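Halovura Desk Panel: Set-up Guide
Section 6: Fitting the green accessories

Read section 5 first. The panel must be fixed to the desk before anything is hung on it.

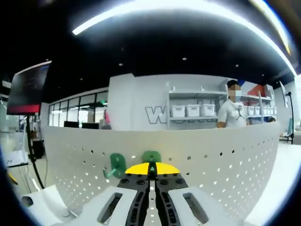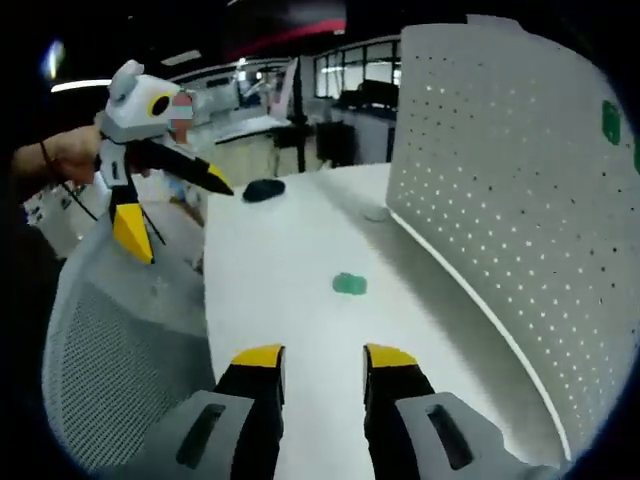
White perforated panel with green pieces on it.

Before you start
Clear the part of the desk next to the panel. Wipe the panel with a dry cloth. Lay the green pieces on the desktop where you can reach them.

1. Choose a position at least 8 cm from the nearest edge of the panel.
2. Line up the back of the piece with the holes.
3. Push straight in until the piece sits flat. Do not twist it.
4. Pull lightly. If it moves, take it out and try the next row.
5. Leave 12 cm between pieces that will carry cables or headphones.
6. Fit the remaining pieces in the same way.

Note: Keep the mouse and keyboard clear of the panel's lower edge while you work. Small pieces can drop on to them.

Note: Spare pieces are sold in the Junamer pack, part 314. Pieces from the older Herrera range have a thicker peg and will not fit.

CAUTION: Do not lean on the panel or use it to steady yourself when getting up from a chair.

CAUTION: Small parts. Keep away from young children.

To remove a piece, hold it close to the panel and draw it straight out. Check the holes for cracks before using them again.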